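Opening the Chair: Wheelchair Handling in the Two-Bed Room
Speaker notes, Penmont Care Training Day, July 28, 2024
Speaker: Corrado Negri

Slide 1. Welcome and purpose
Thank the organizers. State that the session covers folding wheelchairs only, and that powered chairs will be addressed in the May program. Remind attendees that the Penmont sites now hold 115 folding chairs, and that 29 of them are due for inspection.

Slide 2. Grip surfaces 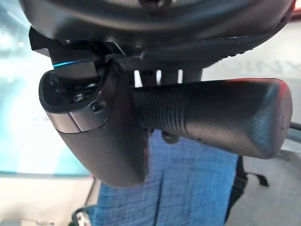 Grip is the first point of inspection on any chair. Staff should check push handles and brake levers for worn covers, cleaning residue and loose sleeves. Draw attention to the fine parallel grooves running around part of the long dark gray piece on the slide, and to the smoother surface toward its blunt end. A handle cover may combine the same two textures. Ask attendees to run a thumb along the sample covers from Grabowska, which are on the side table, and to note where the ribbing ends. Allow time for this.

Slide 3. Opening and folding
Brakes on before the chair is opened. Press down on the seat rails with flat palms, fingers pointing inward, until the seat is fully spread. Fingers must never curl under the rail – this is the most common cause of pinched hands in our reports. To fold, raise the footplates first, then lift the seat fabric at the front and back edges.
Pause here for questions. The printed sheet gives the same steps on page 11.

Slide 4. Space between beds
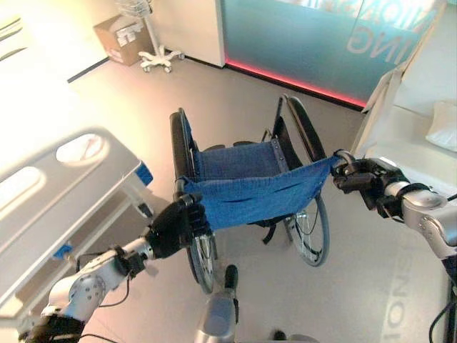 Folding wheelchair with blue fabric seat, partly unfolded, between two beds with side rails.

Choose the place for opening the chair before bringing it in. Raised side rails narrow the working space, and boxes or rolling stands should be moved out of the turning path. Agree with the person in bed which side the transfer will use.

Slide 5. Next steps
Inspection forms go to the Tirar office. Refer questions about replacement seat fabric to Bondumari. Close with the sign-in sheet.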